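In defence of the small electric steamer

Most kitchens I know have too many gadgets in them, and I have given away plenty of my own. The electric steamer stays. It is a pot with a steel basket on top and a glass lid, and it does one job well.

My case for it starts with space. In my flat in Arnwood the hob has two rings, and one is usually taken by soup. A steamer that plugs in can stand on any table near a socket.
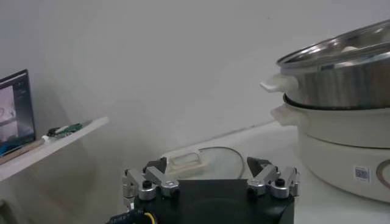
Do you need a separate steamer if you already own a wok and a bamboo basket?
Only if you steam often. I do it most mornings, and a wok is a nuisance to get out and wash before eight.

The second argument is about portions. People complain that these steamers are too small, and for a party they are. I think four buns is a sensible batch. They need room between them because the dough swells, and a crowded basket gives you torn sides. 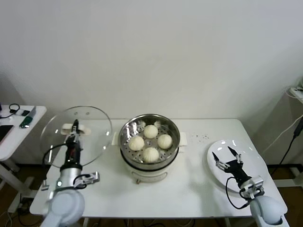
I give mine 12 minutes from frozen, then leave the lid on for a little while with the power off. My friend Pui-shan Pan takes hers out at once and says I am fussy. We have argued over this since April and neither of us has moved.

Where we agree is the plate. It should be beside the steamer before the lid comes off, and it should be large enough that the buns don't touch. Stack them and the skins stick together.

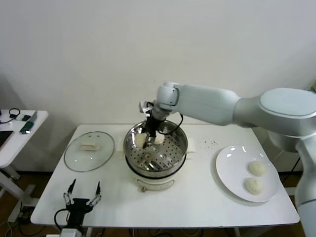

Buns on the plate and in the basket, with the lid set down to the left.

I would still tell anyone with a big hob and a good wok to save their money. For the rest of us, a small steamer earns its shelf.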